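Teaching a Robot Arm to Clear a Table by Remote Control
Final project report
Emmanuel Kashindye
15 November 2019

1. Aim

The aim of the project was to find out whether a person with no robotics background could show a robot arm how to clear rubbish from a flat surface, and whether the recordings would be good enough to train a simple controller. I wanted to avoid writing any motion by hand. Everything the arm learned had to come from somebody driving it.

2. Method

The operator holds a controller in one hand and the arm copies the movement of that hand. A trigger opens and closes the gripper. The software that links the two is called Jolden, which was written by an earlier student, Makokha, and which I changed so that it saves the joint positions and the camera picture together. Before my changes the two were stored separately and drifted apart over a long session.

One demonstration starts with the arm raised and ends when the chosen item has been let go over the bin. If the operator dropped the item on the way, I kept the recording but marked it as failed. I recorded 263 demonstrations in all, most of them by me and the rest by 5 other students from my year. Each of them had 30 minutes of practice first.

The items were ordinary rubbish: drinks cans, some of them crushed, and empty snack bags. I chose these on purpose. A clean box is easy to pick up from almost any side, but a crumpled bag has to be pinched at a fold that stands up, and the fold is in a different place every time the bag is put down.
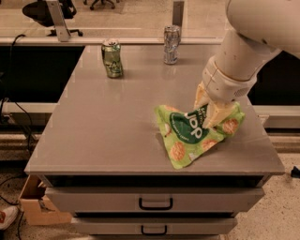 The approach from above worked best for bags. Coming in low, the fingers tended to push the bag along the surface before they closed. Three of the students found this out for themselves during practice and the other two had to be told. For cans the angle mattered less, but a crushed can will tip if one finger touches it before the other, so the operator needs to line up the gripper before going down.

I had planned to use the heavier Amwood gripper. It closed too hard on the bags and I gave up on it in April.

3. Problems

The main difficulty was depth. Operators who watched only the screen stopped too high above the bag and closed on nothing. Letting them stand where they could see the arm directly fixed most of this, but it also means the recordings contain knowledge the camera does not have. I think this explains part of the gap between the demonstrations and the trained controller.

The second problem was pauses. People stop to think, and the controller learned to stop as well, sometimes for good. I cut out any pause longer than 2 seconds and trained again – this helped more than any other change I made.

4. Results so far

The trained controller picks up upright cans reliably. It is weaker on bags and usually fails when the bag lies flat with no fold to hold. It does not try again after a miss, as there were very few second attempts in the data. The recordings and training settings are in the Bareck folder on the department drive, with the failed demonstrations kept in a separate list.

5. Further work

The next student should record second attempts deliberately, starting with the gripper closed beside the item. A second camera mounted lower down would also be worth trying before any more bags are recorded.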